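Search this site Go

How I Fold Slippery Sports Clothes on the Couch
By Asmaa Hajji
July

My kid's summer league runs all month, and that means sports clothes in every wash. I used to fold them on top of the dryer and they'd slide right off the back. Now I carry the load to the couch - a big flat cushion grips that shiny fabric so much better than anything smooth!

Start by dumping out one piece at a time. If you leave it in a ball (guilty!) the creases set in, so get to it while you're still standing there.
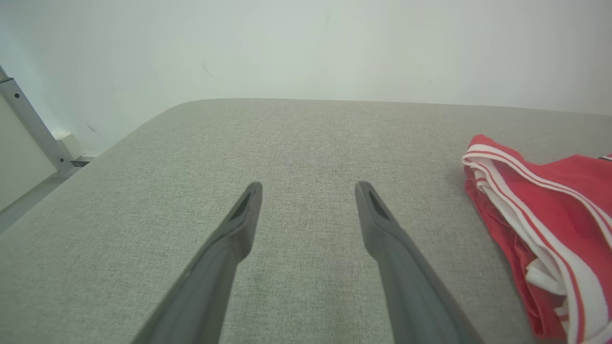
Minoru Hayashi wrote in to say he shakes each piece hard, twice, before it goes anywhere near the cushion, and that he never irons mesh at all. I tried the shaking and I'm a convert.

Okay, the steps for shorts:

1. Find the waistband first. Hold it by the two sides and give it a snap.
2. Lay the shorts down and smooth from the waist toward the hems with your flat hand. Don't tug at the elastic, it'll bunch right back up.
3. Fold one leg over the other and line up the trim. If the stripes match, the rest is straight enough.
4. Tuck in the pointy bit at the crotch, then fold in half from the bottom up.

Tops go face down, sides in, then up in thirds. With a matching set I like to get both pieces out on the cushion before I fold either one, and then they go in the drawer as a bundle (no more hunting for the other half at 7 a.m.).

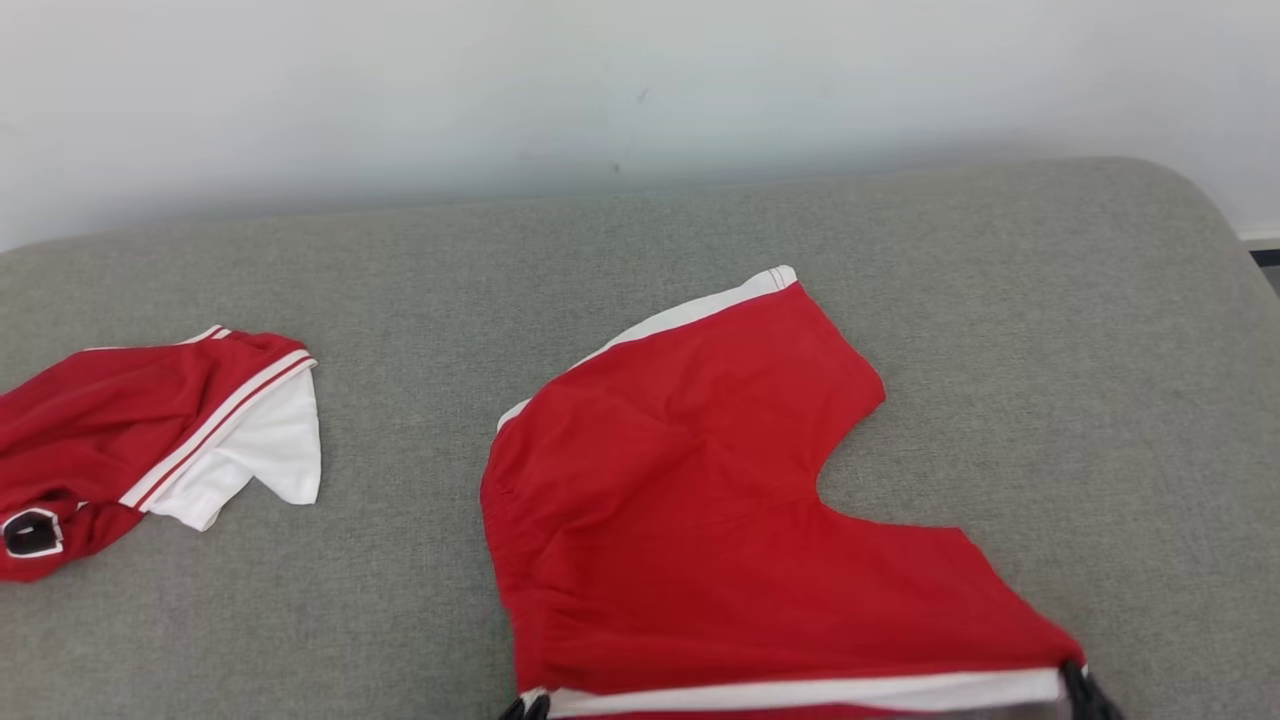

Red with white trim, one piece laid out and one in a heap.

One more thing - skip the fabric softener. The jug of Jakdale I bought left a film on everything and I ended up rewashing 17 pieces. Plain detergent and a cool dryer have been fine for us. Socks I still just throw in a basket.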